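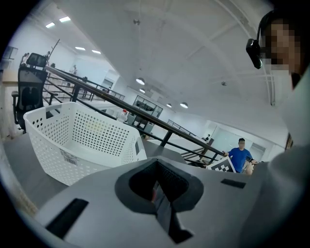 Looking over the fingers of the hand-held gripper, with the basket behind

Hand-held gripper fingers drifting out of line, how do you look after yours?

clerkden_bench
April 4, 2019

Hi all, hoping someone with more hours on these than me can help. We use the hand-held gripper to work out grasps before we put them on the arm, mostly small parts going in and out of a basket like the white one in the photo, the sort with rows of little round holes. Lovely tool when it behaves!

My trouble is that the finger tips no longer meet properly when I squeeze. One side gets there first and pushes the other over, so anything thin twists as I lift it. Bigger bits are fine. I make it 3,801 squeezes on this pair of fingers going by the log, and it started getting noticeable over the last 60 or so (maybe I was just ignoring it before that, I can be like that).

I've wiped everything down and nipped up the screws I can get at without taking the body apart. No change. Is this worn fingers, or something further in? And how often should I be doing them? The Makine booklet we got with it has one page on cleaning and then goes straight on to storage, which is a bit cheeky.

gripsandgrumbles

Take the fingers off and swap them left to right if yours will go on either way. If the lazy side moves with the finger, it's the finger. If it stays put, look at the slide. I wish I'd known that before I ordered a new pair from Alvarado and fitted them to a slide full of fluff!

On mine the fluff packs in at the very end of the travel where you can't see it with the fingers on. A dry soft brush gets it out, then work the trigger a few times with nothing fitted. It should feel the same all the way along. Please don't oil it unless your booklet says to. I did, and it was gritty again by May.

Also, did you tighten the screws with the fingers open? Close them gently on a flat bit of card first, get both tips sitting square, then tighten a little on each side in turn. I had one done up hard with the fingers open and it pulled the tip over every time.

We check ours every 7 days now, takes as long as the kettle.

codberg17

just buy new ones, had 17 pairs through here and they all go in the end

clerkden_bench

Swapped them over this morning and the problem stayed on the same side, so the slide it is. Brush is out, wad of grey fluff on the table, and I'd done the screws up with the fingers open as well, so guilty on that one. Putting it back together with the card after lunch. Does it matter how thick the card is?

gripsandgrumbles

Not really, I use the back of a notepad. Same piece each time though.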